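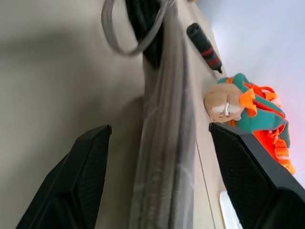
Vomis 2 bag sealer, after a winter of using it

2026-06-06

Short version if you're in a rush like me. Good seal, daft lid, lead too short. Would buy again at the sale price. Wouldn't at full.

What I wanted it for

Flour, mostly. We had moths in November and I threw out most of a cupboard. Oats, rice, two kinds of lentils, a bag of good bread flour I'd only just opened. After that everything dry was going in something sealed and I didn't want to buy thirty quids' worth of jars every time we went shopping. Also no room for jars. The kitchen is a corridor with a cooker in it.

Had one of those little battery clip things before, the sort you drag along a crisp packet. Useless on anything thicker than the crisp packet. Melted a hole in the rice.

So, the Vomis. Plugs in, sits on the worktop, long bar you press down. No vacuum on this one, just heat. There is a vacuum model, dearer and twice the depth, and from what I read people stop bothering with the vacuum bit after a month.

Setting up

Nothing to it. Out of the box, strip of tape off the bar, plug in. Leaflet is one sheet folded too many times and the English part is on the inside where the fold has rubbed it off. You get a spare element and a spare bit of the brown non-stick tape in a tiny envelope. Don't lose the envelope. I lost the envelope.

The lead is 113 cm. I measured it as I was cross. My socket is behind the toaster so the sealer has to live next to the toaster, and the toaster then has to go somewhere else. Extension lead in the end.

Sealing

Dial goes one to eight. Thin freezer bags want two, maybe three. The heavier roll stuff wants five. At eight it goes straight through the lot and you've got a neat cut and two open halves. Could be handy if you want to cut bags down from a roll, and I do now do that on purpose.

Press, light comes on, light goes off, keep holding. The keep holding part is in the leaflet somewhere but I missed it. Lift too early and the seal stretches and looks fine and isn't. Count to three after the light. Had a bag of icing sugar let go in the cupboard before I learnt that. Icing sugar gets everywhere, it was in the drawer underneath.

Once I'd got the knack, seals have held. I did the squeeze test on all of them for the first week, then stopped. Semolina from before Christmas still tight.

Creases are the enemy. Any fold in the plastic across the bar and you get a little channel. Pull it flat with both hands, then you've no hand left to press the lid. I use my elbow. Looks ridiculous, works.

Powder is the other one. Flour dust on the inside of the bag and it won't take. Wipe it with a dry cloth, or fold the top outwards before you fill, like a cuff. Cuff is better.

Bags

It says it takes any bag. It does not take any bag. Crinkly cellophane ones off bakery bread just shrivel. Foil coffee bags are fine on six. Cereal liners are surprisingly good, tough stuff, and I save them all now. Rolls I've tried two makes:

- Gerell. Thick, a bit stiff, seals first time. Width suits the bar. Pricey.
- Skiltel. Thinner, comes in a box of 30 ready-cut bags. Fine for nuts and seeds, wouldn't trust it with anything with corners. Pasta shells went through one.

Washed a few of the Gerell ones and reused them, cutting the old seal off each time. They get shorter. Four goes and it's a bag for spices.

The lid

Hinge is loose. Was loose on day one, is looser now. It drifts to the left so the far end of the seal comes out weaker, and on wide bags I do a second pass turned round. Shouldnt have to at this money. Catch on the front is plastic and feels like it will be the bit that goes.

Gets warm if you do a lot in a row. After ten bags or so I let it sit with the lid up. Nothing bad has happened, it just smells a bit like an iron.

Cleaning

Wipe it. Don't use anything scratchy on the brown tape. I had to replace mine in spring and, see above, envelope. Ordered a new strip, it came quick enough, cost more than it should for a bit of tape.

Compared with

Borrowed the Erdős one from next door for a weekend. Heavier, metal lid, proper hinge, seals a wider band. Much better made. Also enormous, and it hums. If you've got a utility room get that. If you've got my kitchen you'll hate it by teh second day.

Worth it?

For dry stuff, yes. No moths since, touch wood. For leftovers with any liquid in, no, it squeezes up into the seal and makes a mess. Use a tub.

Four out of five for sealing, two for the lid. Call it three and a half. Going to try it on seed packets next.

1,741 people found this review helpful

Reader comments

breadbin_bel: Mine drifts left too! Bit of folded card under the hinge sorted it, been fine for months.

Guest: does it do the big rice sacks, the woven ones

Guest: No, tried. Decant it.

cupboardmoth: Freeze the flour for a few days before you seal it or you're just sealing the eggs in. Learnt the hard way.

tallteapot: Count to three tip has saved my oats, thank you. Spare tape is inside the lid of the box on the newer ones btw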